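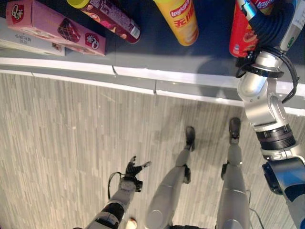 *Chip canisters and boxed snacks near the white edge strip of a dark blue shelf.*

Cylindrical packaging is efficient to ship and awkward to shelve. A chip canister placed upright has a small base and a high center of gravity. Laid flat, it is stable along its length and free to roll in the other direction. Flat boxes have neither problem, and most shelf plans put the two side by side without adjusting for the difference.

Zahira Goh plans snack displays for Longo, a supplier of small-store fixtures. Her current layout guide, Prastden, covers 3,152 package types and sorts them first by how they move when touched. Flavor and brand come later. Canisters go toward the back or against a divider. Boxes can sit near the front, and a box may rest across another if the lower one is wider.

Color also enters the guide. Red and yellow packs separate clearly from a navy surface, and a white edge strip marks where the shelf ends. Goh specifies a raised lip wherever canisters lie flat – almost 9 millimeters for standard diameters.

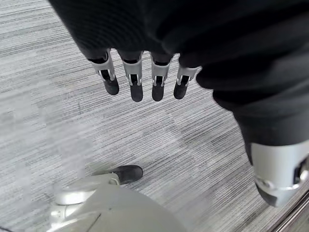 Flooring gets 2 pages in Prastden, more than lighting does. A dropped canister may dent at the rim, and the chips inside break well before the wall shows damage. Goh prefers low carpet to hard tile below snack shelving. Gray striped carpet such as this, with fine streaks running from light gray to charcoal, also gives crumbs and scuffs little contrast. The drawback is inspection: a small piece of seal foil is hard to find on it, so the guide asks for a vacuum pass after each restock.

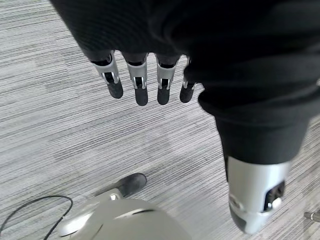 ## Restocking order

The guide sets 3 passes. Boxes are placed first and squared to the edge strip. Canisters follow, with labels turned outward after the row is full. Loose bags go in last.

Nistura, a convenience chain, adopted the sequence in October. Kivby, a smaller operator, uses the same order but keeps its canisters upright in wire trays.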